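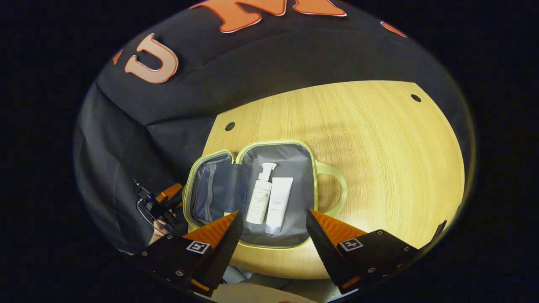
Photo: Dedent / Hikasitz workshop

The case for the clamshell

Toiletry bags are sold by volume, and volume is a poor guide to what fits. A two-liter bag with a narrow mouth will take fewer bottles than a smaller one that opens flat, and it will take longer to load and unload. For this issue we looked at one type only, the two-part clamshell with a zipper around three sides and a carrying handle, and at how to pack it for a trip of four nights.

The layout is simple. One half is the main compartment, with a smooth floor and enough wall height to hold bottles. The other half is the lid, usually fitted with a mesh or fabric pocket and a band or two of elastic. When the zipper is fully run the halves lie side by side on a table, and everything is reachable without lifting anything else out. A bag with a gray lining has a practical advantage over a black one: dark caps and tweezers show up against it. A contrasting zipper trim, such as pale yellow-green, makes the edge of the opening easy to find in poor light.

Start with the largest items

The order of packing matters more than the choice of bag. A pump bottle goes in first. It is the tallest and least flexible thing most people carry, and its head takes up more room than its body. Turn the nozzle so that it lies along the bottle's widest side. A nozzle pointing toward a wall will press on the lining when the bag is closed, and a pump that is pressed will dispense.

There are three ways to stop a pump from discharging. Many heads lock when pushed down and turned. If the head does not lock, a plastic clip around the neck, under the head, will keep it from traveling. If there is no clip, unscrew the head, lay a square of plastic film over the mouth of the bottle, and screw the head back on through the film. The last method is slow, and the film has to be replaced each time, but it was the only one of the three that held on every bottle we tried.

The second item is a squeeze tube, placed parallel to the bottle. Cap end down is the usual position at home and it works in the bag as well, provided the cap is a screw type. Flip caps should face up and be taped. Squeeze the air out of the tube before closing it. Trapped air expands in an aircraft cabin and pushes the contents toward the cap.

A bottle and a tube of similar length, set next to each other, brace one another and leave a usable channel on either side. A toothbrush in a tube fits one channel. A razor with a blade cover fits the other. Small jars go at the ends, against the short walls.

The lid pocket

Keep the lid for flat and dry things: cotton pads, bandages, a comb, a nail file, tablets in their blister strips. Weight in the lid pulls the bag open on a hook and puts load on the zipper when the bag stands upright. Lamptey, which makes soft luggage for crew use, puts the limit for its own lid pockets at 51 grams, and a full travel deodorant will exceed that.

Mesh is better than solid fabric here. It dries faster and it lets the owner see what is inside. Elastic should be tested before buying by pulling it to its full length and letting go. If it does not return flat, it will sag within a season.

Handles

A side handle looks like a small matter. In use it decides which way the bag is stood up, and so which way every bottle inside is turned. Check which wall of the main compartment is at the bottom when the bag hangs from the handle, and point the bottle bases toward that wall. On most clamshells the handle is sewn to the side of the main compartment, opposite the hinge. A rounded, padded loop is easier to hold than flat webbing, though it adds bulk when the bag goes into a suitcase.

How we checked

We loaded three bags with the same contents on a bench and opened and closed each one 1045 times. The Jestum clamshell was the only one with no broken stitches at the zipper ends. The Dedent bag lost two stitches beside the slider and remained usable. The Lamptey bag had the stiffest walls and the best floor, and its zipper began to catch at the second corner after some 2000 centimeters of total travel. It cleared after waxing.

Leak checks were done with colored water. Each bag was closed, stood on each of its six sides for an hour, and opened over white paper. Locked pumps held in all positions. Unlocked pumps leaked in two of the six, both with the head at the bottom.

Cleaning

Empty the bag after each trip and leave it open flat until the seams are dry. Wipe the floor with a damp cloth and dish soap. Do not machine wash a bag with board stiffening in the walls, which will warp. Toothpaste in the zipper should be allowed to dry and then brushed out with an old toothbrush, working away from the slider.

Replacement sliders for all three bags are a standard number 5 coil type, and any shoe repair shop can fit one.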